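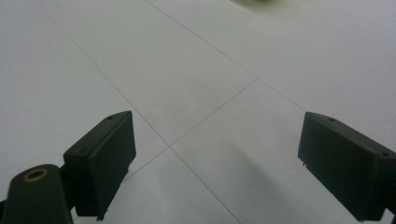

Collecting with the hand-held gripper: common questions

Letden home demonstration project
Last updated February 29, 2024

Who can record demonstrations?

Anyone who has done the short session with Felista Masanja and has a login for the upload page. We have 37 people recording at the moment. You don't need a technical background.

What counts as one demonstration?

One task, from the moment you press record to the moment you press stop. Picking up a cup and setting it on a shelf is one demonstration. Picking up three cups is three, unless the task card says otherwise.

How long should each one be?

Most cards can be done in under 60 seconds. If you go a little over, keep it. If you go far over, you probably paused to think, and it is better to delete the take and try again.

Where should the gripper be when I start?

Open, pointed at the work area, with nothing between the fingers. Hold still for a moment before you move. For floor pickups, start low and a good distance back, so that the approach is part of the recording. A bare stretch of tile between the fingers is fine. The object can be far off at the start, but some part of it should show.

My shadow is on the floor. Do I need to redo the take?

No. Soft shadows are normal and we want a mix of lighting. Redo it only if you can't make out the object at all.

Do I have to clean up the room first?

No. Put away mail, medicine bottles, family photos and anything else with a name or face on it. Leave the rest as you would on any other day.

What if I drop the object?

Keep recording if you can pick it up again with the gripper. If you reach in with your other hand, stop and mark the take as "assisted". Assisted takes go in a separate folder – they still get used, but for a different set.

Do failed takes count toward my total?

Yes, as long as they are marked. An unmarked failure costs us more time than anything else in review.

How fast should I move?

At the speed you would use to hand someone a full glass. Fast swings blur the picture and the tracking gets lost. If the upload page shows a tracking score below 98, record that one again.

One of the fingers feels loose. What should I do?

Stop recording and write to Vasanthi Pinto. Please don't tighten the screws yourself. A small change in finger angle means the calibration has to be repeated, and every take after the change has to be checked.

How many demonstrations do you need?

The floor pickup set is planned at 191 per household. Other sets are smaller, and the number is printed on the card.

Can I see what the recordings are used for?

Mehwish Afridi sends out a summary after each training round, with clips of the arm trying the tasks. The next one is due in September. Older summaries are on the upload page under Reports.

How do I withdraw a recording?

Send the take number to Celeste Nogueira. It will be removed from the set before the next round.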